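Pindstead Table Tops: Care and Surface FAQ

Last updated May 26, 2019

These answers apply to the Pindstead range of light wood-grain table tops sold in flat packs. They do not apply to the Mota outdoor range, which has its own care sheet.

What is the top made of?

A particleboard core with a decorative laminate on the upper face and a plain backing sheet underneath. The edges are banded in a matching colour. There is no solid timber in the top.

Which sizes are available?

The standard top is 900 mm deep and comes in two lengths. Both use the same leg frame fixings. Custom cuts are not offered, as a cut edge would be left unsealed.

Does it need oil or wax?

No. Oil cannot soak into the laminate and will dry to a sticky film that holds dust. If oil has already been applied, remove it with warm water and a little dish soap, then wipe dry. More than one pass may be needed.

Why does the grain look different from one end to the other?

The pattern is printed from a large sheet, and each top is taken from a different part of it. Straight streaks and looping arcs can both turn up on the same top. This is normal and is not treated as a fault. If two tops are to stand end to end, lay them out and try them both ways before fixing the legs, as the pattern will not line up at the join.

Why does the colour seem to change across the surface?

The finish has a low sheen, so it picks up light from windows and lamps. One area may look cooler or greyer than another. To check for real fading, move the table or view it from the opposite side. A patch that shifts when you move is reflected light. A patch that stays put may be fading or residue.

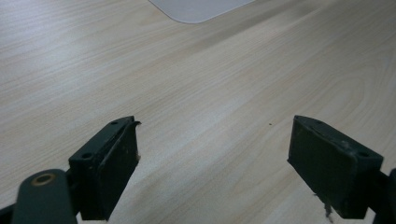
Light wood-grain surface with a soft diagonal sheen; the upper left corner looks slightly greyer.

Can I leave a mat or tray on the table all the time?

Yes, but lift it once a week and wipe underneath. Water trapped under a flat item can work its way into a join or a scratch. Rubber-backed mats may also leave a yellow mark that cannot be cleaned off. Use cork or felt backing where possible.

How hot can a dish be?

Always use a trivet. Cups and warm plates are fine. Pots straight from the stove or oven can blister the laminate, and a blister cannot be pressed flat again.

What should I clean it with?

Use a damp microfibre cloth for daily wiping. For ink or felt pen, put methylated spirits on a cloth, test it on the underside of the edge band and rinse afterwards. Do not use scouring powder, steel wool or melamine sponges. They dull the sheen, and the dull patch will show whenever light falls across it.

Can scratches be repaired?

Fine scratches can be made less visible with the Lemer filler stick, shade 41. Work it across the scratch, scrape off the excess with a plastic card and leave it for 15 minutes before wiping. Deep cuts that reach the core should be sealed promptly to keep water out.

How do I order a replacement top?

Quote part number 121 and the length of your table to Nusar spare parts. Legs and fixings are not included. Orders placed before the end of June ship from existing stock, and later orders may come from a new print run with a slightly different shade.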